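How Does a Robot Learn to Tidy Up?

by Nazanin Farahani, for the Rinbridge kids' page

Quick one this month. Lots of you wrote in asking how a robot knows what to do. Short answer: it doesn't. Not at first. Somebody has to show it. Over and over and over.

Longer answer, keep reading.

Think about tying your shoes

You didn't learn that from one look, right? Someone showed you. Then showed you again. Maybe you got a big knot and had to start over. After a lot of tries your fingers sort of knew.

A robot arm is a bit like that, only slower to catch on. It needs examples. An example is one whole go at a job, from start to finish, saved on a computer. What the camera saw, where the arm was, when the fingers opened and when they closed. All of it.

Our robot is called Gemia. One arm, two black fingers, a little camera right down by the fingers. The job we picked this spring is foam letters and plates. Pick up a letter, put it on a plate, go get the next one. Easy for you. You could do it while eating toast.

Who moves the arm?

A person does! This part surprises kids when they visit. When we gather examples, Gemia isn't deciding anything. One of us holds a controller and drives the arm, kind of like a claw machine but with a much better claw. Left a bit, down a bit, squeeze, lift, over the plate, let go.

Then the person presses a button and that example is saved. Mix up the letters. Go again.

We do 40 in a morning if things go well. Then lunch. Your hand gets tired and you start making silly mistakes, so we swap drivers.
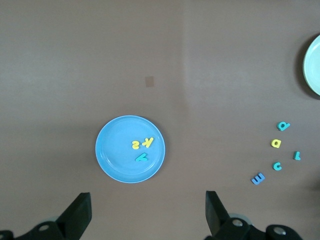
Foam is good for this, by the way. It's soft, so a hard squeeze doesn't break anything, and it doesn't roll off the table and under the shelves like the marbles did. (We tried marbles in March. Never again.)

Why not do it the same way every time?

Good question, and the answer is kind of the whole trick.

Say you always put the letter S in the very same spot. You show the robot 100 times. It gets great at it! Then one day the S is over by the corner, and the arm goes to the old spot and grabs air. It never learned "go to the S." It learned "go to that spot." Oops.

So we move stuff around. Letters the right way up, letters upside down, letters turned sideways. Some close together, some spread out. Different letters too, and different colors. The plates move as well. Sometimes the job starts with letters already on a plate, sometimes not.

Turned letters are harder than you'd think. A small d turned around looks like a p. You know that already if you ever mixed them up when you were learning to write (I did, for ages). For picking up it doesn't matter much what the letter is called, but the fingers have to fit around it, and an E has different edges than a c does.

What about mistakes?

We keep some. Really.

If the driver misses a letter, backs up and gets it on the second try, that's a useful thing to show. The robot will miss too, and it needs to know what to do next. Just stopping there isn't much help.

But some goes get thrown out. Like if the camera didn't switch on. Or somebody's sleeve got in the way, or the driver forgot what they were doing and put everything in the wrong place. One person drives, another person watches the recording after and says keep or toss. Pretty boring job. Important tho.

So then it learns?

Then the computer has a turn. It goes through all the saved examples, looking for what goes with what. When the camera sees this, the arm moves like that. It goes through them again and again, makes a guess about how the arm should move, checks the guess against what the person did, fixes itself a tiny bit. Then another guess.

After that we put out some letters, let go of the controller, and see what Gemia does all by itself. Everybody goes quiet. It's a little bit scary to be honest.

Our first try had 202 examples in it. The arm went to the letters fine but it let go too early, so they landed next to teh plate. Back to the controller. More examples, with extra slow letting go.

Try it at home

You need a friend, 6 small soft things, a plate and a scarf.

Tie the scarf over your friend's eyes. Your friend is the robot arm. Put the things on the table and stand behind them. Hold their wrist and move it for them, pick up one thing, put it on the plate. Do that a few times with everything in the same place. No talking.

Now let go and have them do it alone.

Now move everything and have them do it again. See what happens? Swap places after, so you both get a turn at being the robot - and go slow, no bumping.

Write and tell us how it went. Drawings are good too. Next time: why robots have trouble with shiny spoons.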